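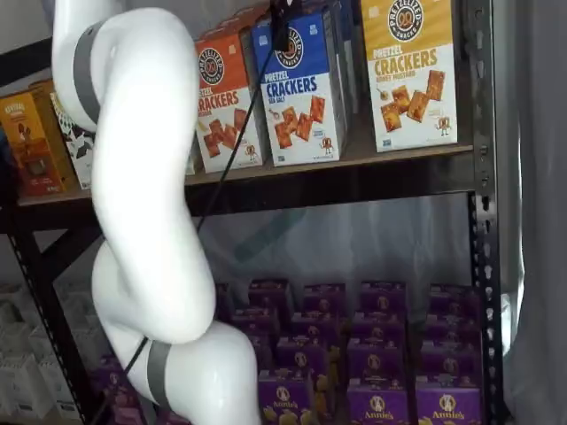 Page last changed: 3/19/22

3.2 Collecting the shelf demonstrations

The grocery part of the Dredis set was recorded on one rack, shown in Figure 4. We kept ordinary shop packaging and did not cover the printing. The purple macaroni boxes fill the lower shelf in close rows, so the model must learn to separate one item from many that look the same. The pretzel cracker boxes on the shelf above share a layout and differ mainly in colour and flavour name.

Figure 4. The arm in front of the rack, with pretzel cracker boxes on the upper shelf and macaroni boxes below.

Each demonstration was given by one of 33 operators. Before recording, an operator read a short task card ("take the sea salt crackers") and practised for as long as they liked. Episodes longer than 59 seconds were stopped and marked as timed out. We kept these, as Adjei et al. did, but left them out of the training split used in Section 4.
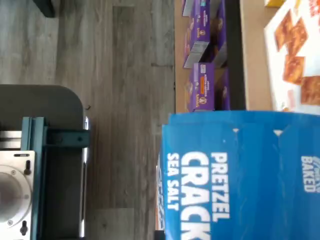 Boxes were put back by hand between episodes. In early sessions this was done from memory and the spacing drifted, so from the second batch on we used a printed plan for each layout. Small errors in angle were left alone.

The full set has 3,000 episodes. Of these, 255 were rejected on review, mostly for missing joint readings or a task card that did not match the item taken. Emília Rusnák labelled the remaining episodes in Clakeck, marking the first contact, the lift and the release. Where the box slipped and was gripped again, both contacts were marked. The labels follow the Filtitz scheme except that a push and a failed grasp are given separate codes.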